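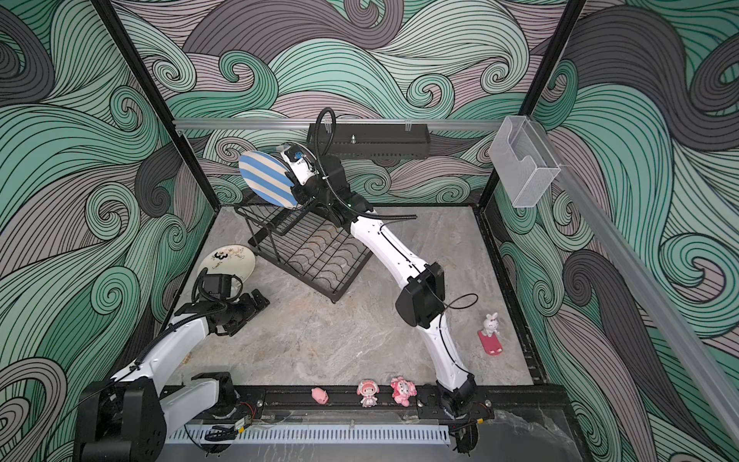

ok thread on the background swap result bc people keep asking. Short version: we trained the two-arm dish policy in a boring gray cell, then papered the walls and tested again. Success dropped a lot. Then we got most of it back without collecting new demos. The wallpaper is the loud one, mint and charcoal swirls with thin black lines all through it, and a marble pattern floor under the rack. Striped plate in the right gripper for this one. Yes it's hard to look at for a whole afternoon

Task first. Plates start flat on the floor of the cell, arms pick them up and stand them in a wire rack. 2 arms, one policy, joint targets out. Episode counts only if the plate is standing in a slot when both grippers are open and clear. Leaning on the outside of the rack = fail. I was strict about that

Training set is 746 demos, all teleop, all in plain gray. Tatu Rotich did most of the driving and his are noticeably smoother than mine. Mine are in there too, sorry to the policy

Test protocol: 29 start layouts, fixed list, same list for every condition. Plate positions taped out on a paper template, template comes out before the run. Every layout run in all 4 conditions: gray, paper only, paper + floor, paper + floor + clutter

Clutter = small toys on the front rail and one bunny on a red phone stand back by the right wall. Nothing the arms need to touch. Picked for being bright and pink and totally useless to the task

Baseline policy (we call it Votis in the lab, it's just the repo name) is fine in gray. Paper only hurts. Paper + floor hurts way more and I did not expect the floor to be the worse half. Clutter on top of that barely moves it. I would of bet on the toys

Where it fails: almost never the grasp. It's the last bit, lining up over the slot. Arm gets to the rack, hovers, drifts, puts the plate down on top of the wires. My guess is thin black rack wire against a busy floor just isn't readable to the encoder anymore. Guess, not a result

The fix. We cut the rack and plates out of the training frames with masks and paste them over random textures, fresh one every batch. Old trick, lots of people have done versions of it. The part that's ours is keeping the paste consistent over a whole clip so the texture doesnt flicker from frame to frame. Flickering version helped some, steady version helped a lot more

Also tried just more color jitter. Nothing. Tried blur. Worse in gray, no better on the paper. Both will be in the appendix so no one else has to burn a week on it

Gordon Bélanger asked if we're only learning to ignore swirls. Fair. None of the pasted textures come from this wallpaper, I checked the folder by hand. But it IS one wallpaper and one floor. Second pattern is ordered

Things I don't have yet: lighting changes, a different rack, anything outside this one cell. Please don't cite this as "robust to backgrounds", it's robust-er to this background

Plates with drawings on the rim vs stripes: no clear difference so far, too few runs of each to say. Someone asked, thats the answer

Code for the masking step goes up once I strip our paths out of it. Layout list and templates too, print at full size or the spacing is wrong

Back to resetting plates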